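Clear Bowls as Bottle Collection Points: Do They Do Anything?
Project report, Shabnam Kakakhel and Santino Arancibia
Submitted 10 July 2026

1. Background

The Cirnen recycling guide tells schools to swap closed bins for clear bowls on tables. It claims people return more bottles when they can see the ones already handed in. We found no test behind this claim, only a price list. A Plullen bowl holds very little, so the effect would have to be large to be worth the extra emptying. We tried it in the Ketov building, in a bright room with white walls and a paned window.

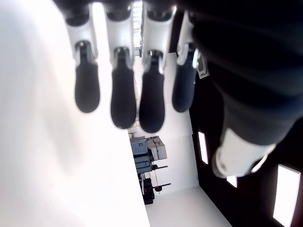
2. Method

We used one bowl on a white table and compared it with the closed bin already in the hallway. Both were checked every 90 minutes. Each bowl period began with one bottle already placed in it, as the guide recommends.

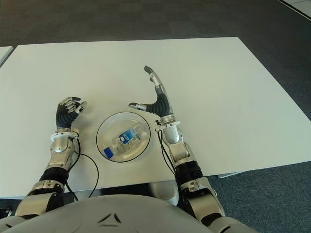

Visibility is the guide's whole argument, and it is the part we can least object to. Against a white tabletop a clear bowl nearly vanishes apart from its thin dark rim. What the eye goes to is the bottle lying on its side in it, with its blue cap and blue label. But noticing a bottle and bringing back your own are separate things, and the guide treats them as one.

3. Results

We logged 240 bottles in all. The bowl took slightly more per period than the bin, but the gap came almost entirely from 5 periods just before lunch.

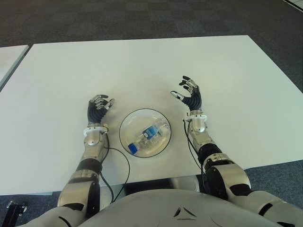 Take those periods out and the bin is ahead. We don't think this shows that bins are better. Our sample is small, and the table is closer to the seats than the hallway is, so distance alone could explain what little we found.

4. Objections

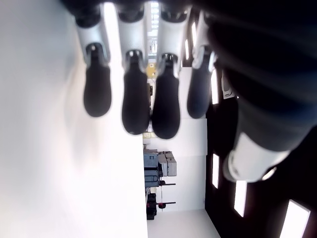

Butt read our draft and thought we were being too hard on the guide, arguing that a bowl also reminds people to empty their bottles first, which we never measured. That's fair. We would want to see it measured before anyone spends money on it. A repeat in December, with the bin moved next to the table, would at least deal with the distance problem.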